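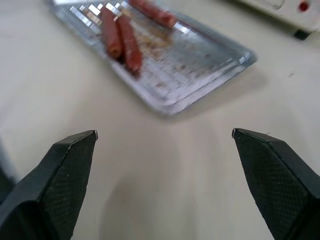
Plateau métallique et saucisses vus entre les doigts de la pince, démonstration Valtovow.

La démonstration Valtovow est une présentation publique de manipulation robotique organisée par la société Stosunano dans ses locaux de Clustham, le 30 novembre 2023. Elle fait suite à une première séance tenue à Lund en septembre de la même année, limitée à des objets rigides. Le programme de Clustham porte sur des tâches de cuisine légère effectuées sur table, avec un robot à deux bras.

Déroulement

La journée comprend 4 sessions, précédées chacune d'un exposé sur l'étalonnage des bras. Le public, environ 70 visiteurs, est réparti en groupes. Le poste de travail réunit un four de table, un plateau de cuisson en métal et divers récipients.
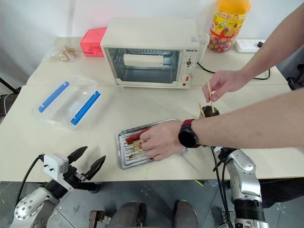

Les opérations manuelles et robotisées partagent le même plan de travail. L'application de sauce, qui suppose un contact continu avec une surface courbe et irrégulière, figure parmi les gestes traités dans l'exposé, de même que la saisie d'aliments souples. Les pinces à 2 doigts sont commandées en ouverture et en effort.

Documentation

Stosunano a conservé 280 enregistrements de la journée. Leur dépouillement sépare les phases d'approche, de saisie et de dépose. Les relevés d'effort sont archivés avec ceux de Lund, sous une numérotation commune.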